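Rorkisix Paired Gripper Practice Guide
Published by Mabula. Written by Hélène Boychuk and Raymonde Landry.
Item no. 2805

If your team records two-handed tasks with hand-held grippers, you'll know how quickly everyone's habits drift apart. Rorkisix is our answer - a shop-floor guide you can keep open beside the table! It covers pad checks, grip points, handovers and when to stop a take, all in plain words.

Soft goods get the longest chapter, and we loved writing it. Cloth folds, bunches and slides in ways a solid block never will, so the rules here are tighter than for rigid parts.

Two grippers, a cloth and a round metal bowl:

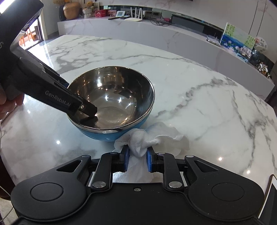
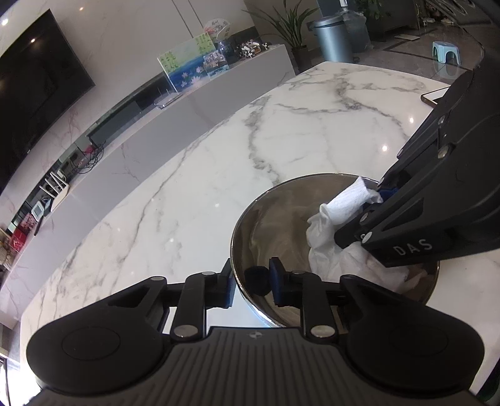 Rule 14 is the one readers write to us about. Agree on who leads before either gripper closes, and never pull against your partner. If the jaws touch each other, open both, check the pads and start the take over. Log it too - a short note is plenty.

The October edition adds a cleaning schedule and a new page on pivot screws.

What you get
400 pages, spiral bound, lies flat
Wipe-clean checklist cards
Sign-off sheets for new operators

Works alongside the Grostov task log (item no. 3618). Replaces item no. 2777.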